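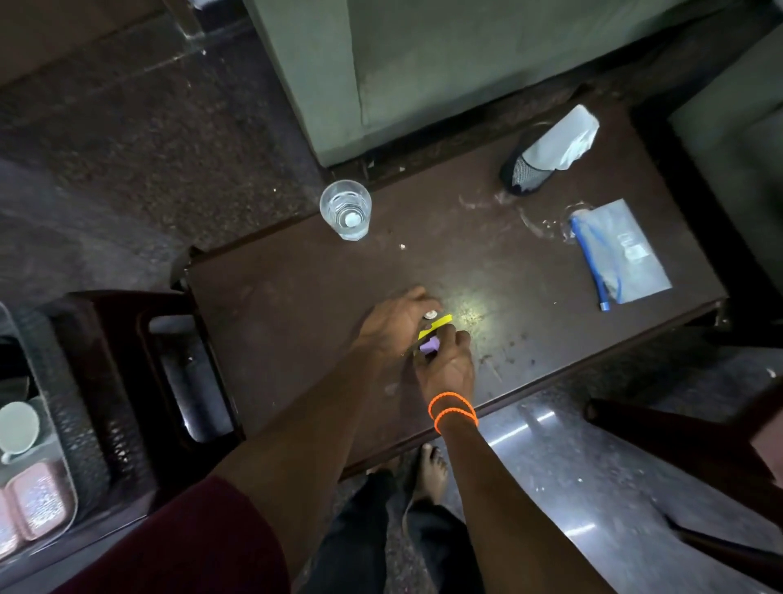
**Predusent releases Plener 2, a planning and perception toolkit for small-object work at the table**

HEVBERG, January – Predusent today released the second version of Plener, its software for teams who teach robots to handle small household things. The new version takes video from the head position, follows both hands, and turns what they do into a task plan that a robot controller can read.

Plener 2 was built on ordinary homes. The test set holds 200 recordings made at coffee tables, kitchen counters and desks, with the usual items left where they were: cups, packets, cables, small caps and plastic bags. Laboratory tables are clean and evenly lit, and software which is trained only on them often fails when it meets a glossy table top with a lamp or a window shining in it.

"We wanted the planner to see a table like the one in your living room," the company said in a statement. "The first version was good with boxes. It was weak with everything soft or transparent, and our users told us this many times."

**Clear plastic and two hands**

The largest change is in the perception module. Thin transparent bags have been difficult for Plener, as the edge of the bag has little contrast and its shape changes with each touch. Version 2 looks first for the parts that are easier to find, such as a colored zipper strip or printed letters, and estimates the rest of the bag from them. 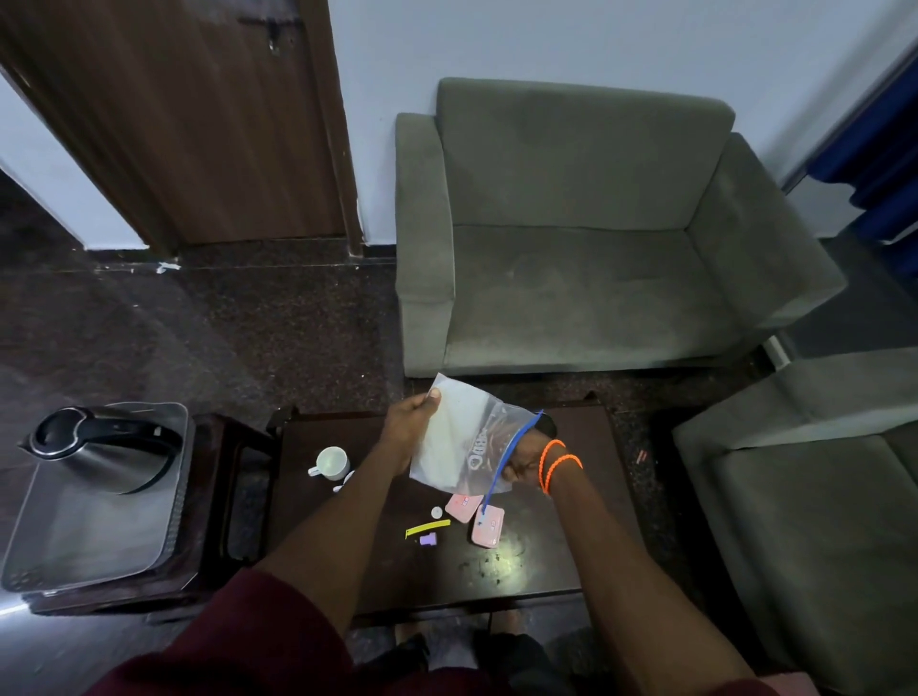 *Page last changed: Friday, 16:40*

A zip-lock bag held open between two hands, above a table with small cases and loose pieces on it, is now handled as one task with two roles. One hand is marked as holding and the other as free to move, and the roles can change during the task. In the first version each hand had its own separate plan, and the two plans had to be joined by the user.

In the company's own tests, Plener 2 labeled the role of each hand correctly in 80 percent of the recordings. The first version reached 66 percent on the same material. Results are still lower for very small round parts when the fingers cover them, and Predusent continues to work on this.

**Tools for the people who label**

The package also includes Solanki, a review tool that opens in the browser. It shows the video and the plan side by side, and a reviewer can move the start or the end of a step by dragging it. Corrections go back to the planner without a new export – a request that came from almost every pilot user.

**Availability**

Plener 2 and Solanki are available now to all present customers at no extra cost. Plans made with the first version can be opened in the new one, but hand roles must be computed again. A trial license for universities can be requested through the Predusent website.

**About Predusent**

Predusent develops planning and perception software for robot manipulation. The company is based in Hevberg.

Press contact: the Predusent press office, Hevberg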